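FAQ

I get a lot of the same emails about this blog, so I finally sat down and answered them in one place. If yours isn't covered, the contact form still works (most of the time).

What do you review?

Mostly fantasy romance, some historical mysteries, and whatever my sister pushes into my hands at holidays. I'll try nearly anything with a slow burn in it. I don't do horror – I read one haunted lighthouse book in June and slept with the hall light on for a week.

Will you read my book?

Maybe! Send me the blurb, the first chapter and a note about where it falls in the series, if there is one. Please don't send book four and tell me it stands alone. I have been burned by this so many times. I read every email but I can't answer them all, and a yes from me means I'll start the book, so please don't plan your launch around it.

How do your ratings work?

Out of five, and I'm stingy. A three is a book I enjoyed and would lend to a friend. A five means I stayed up way too late and then bothered everyone I know about it. I've only ever given a 2 to a book I finished, because anything lower gets put down around chapter six and never makes it to the blog.
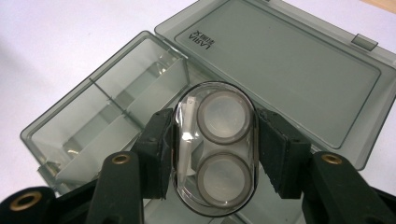
Why do you keep bringing up Brerkutow?

Because I love it and I want company! It's Rhydian Gough's river city series, with the ferrymen who can't lie and the very grumpy heroine, Ellis. Start with the first one, which is 396 pages and feels like half that. The second drags in the middle (so much tax law) but please push through, the ending on the bridge is worth it.

Did you really quit the Golness books?

I did, and I've had some cross mail over it. I liked the first two a lot. Then the love interest got amnesia, and then he got it again, and I just couldn't. If you adore them, I'm happy for you, and Prys Harries wrote a lovely guest post defending the whole series that you can find in the archive.

Do you get books for free?

Sometimes. When a publisher or author sends me a copy, I say so at the top of the review. Everything else I buy used or borrow from the Wiltotbridge library, which has a better romance shelf than you'd expect.

How many books are on your to-read list?

2723 at last look. Yes, I know. No, I'm not going to weed it. 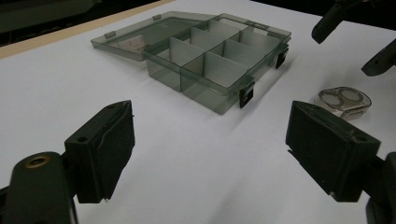
Smoky gray-green organizer box with the lid open, on a white table

Do you put spoilers in reviews?

Never in the first half. If I need to yell about an ending, I put a warning line in and yell underneath it. Comments are a free-for-all though, so scroll down at your own risk.

Can I quote your review on my cover?

Sure, just email me first and keep the sentence whole. Somebody once trimmed "I wanted to love this" down to "love this" and I'm still a little sore.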